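Course: Maintenance of Light Robot Cells
Handout 6: The sofa cell, from mounting to weekly care
Prepared by Normand Zacharias, Mirnelville

These notes follow the second half of the lecture. Please read them before you come to the practical hour, and bring the checklist from Handout 5 with you. The cell is used for the cushion task, which we call Slanina in the logbook. The arm is a Franka Emika with a two-finger gripper, and it works over a sofa with a loose cover.

6.1 The base and the table

The arm stands on a wooden table and not on a steel frame, so the table must be treated as a part of the machine. Before each session put your hand on the table top and push it sideways. If it moves, stop and tighten the feet. A small movement at the base becomes a much larger one at the fingers when the arm is stretched out over the seat.

The bolts of the base are checked with the torque wrench in October and again after every transport. Write the value in the logbook, also when nothing was changed.

6.2 Cables and the stop button

The cable along the arm needs enough slack for the full turn of the wrist, but it must not hang so low that it touches the cushions. Guide the arm by hand through its whole working range and watch the cable only. Then do it a second time and watch the gripper cable.

The emergency stop stays on the table top, on the side where the operator stands. Do not put it on the floor and do not put it on the sofa. Its cable may lie coiled under it, but the coil must not lift one side of the housing. 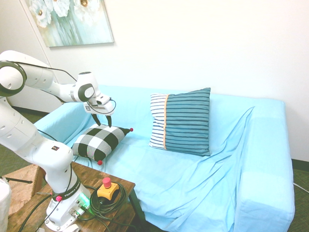

How often should the emergency stop be tested?
Once at the start of every session, before the first automatic motion, and again each time the cable of the button has been unplugged.

6.3 The marker on the gripper

There is a square black-and-white marker on the front face of the gripper. The camera program Rarus uses it to find the position of the hand. Clean it with a dry cloth only. Alcohol makes the print gray after some months, and then the detection becomes slow.

If you must replace the marker, press the new one flat from the center outward. After this the calibration has to be repeated with 23 poses. Students often ask if fewer poses are enough – for this cell I do not accept fewer, because the table can shift between two sessions.

6.4 Grasping soft things

A cushion does not give a clear contact like a metal part. The fingers go down into the fabric, and the fabric goes away from them. For the striped cushion, come from above with the fingers open, lower slowly, and close only when the fingers are already pressed in a little.
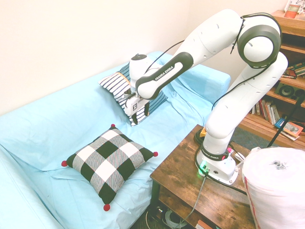
Reading time for the rest of this handout: 1 minute

The checkered cushion has red balls at its corners. Keep the fingers away from them when you teach a grasp point. They are sewn on, and a pull on one of them will sooner or later open the seam.

Smooth the cover of the seat with your hand after every 150 cycles. A deep fold can be taken by the fingers together with the cushion, and then the arm stops with a force error.

6.5 Weekly care

Wipe the finger pads and look for threads.
Check the screws of the gripper flange.
Look at the light on the base and write its color in the logbook.
Send the error list to Vetden if it has any entry you cannot explain.

For the practical hour, prepare sections 6.2 and 6.4.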